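From the Modura Test Kitchen: Cold Buttermilk Soup for April

Our April recipe is a cold buttermilk and cucumber soup, sent in by Iveta Machala, who has been making it for her family for 36 years. It takes ten minutes of work and no cooking. We tried it with low-fat and full-fat buttermilk, and the full-fat version was better both times.

Peel two medium cucumbers, cut them lengthwise, and scrape out the seeds. Grate them on the coarse side of the grater, toss with a teaspoon of salt, and leave them in a strainer for 15 minutes. Squeeze out the liquid with your hands.

Whisk 1,000 ml of buttermilk with half a cup of sour cream until smooth. Stir in the cucumber, one small grated garlic clove, a tablespoon of lemon juice, and a good handful of chopped dill. Chill for at least two hours. Taste again before serving — cold food usually needs more salt than you expect.

Iveta adds a chopped hard-boiled egg to each serving. Radishes work too, sliced thin and put in at the last minute so they don't turn the soup pink. Leftovers keep until the next day, but the soup will separate a little and need a stir.

For a picnic, carry it in a jar on ice and pour it into tall cups. Bring spoons for the cucumber at the bottom.

Last month's rye cracker recipe drew 946 replies, and many of you asked for a version without caraway. We are testing one with fennel seed for the next issue.

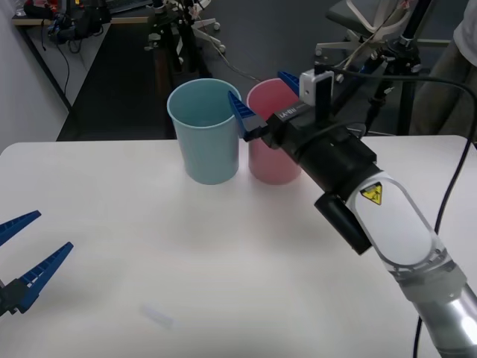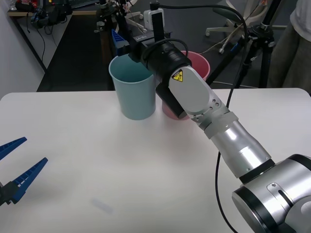
Plastic cups in light blue and pink.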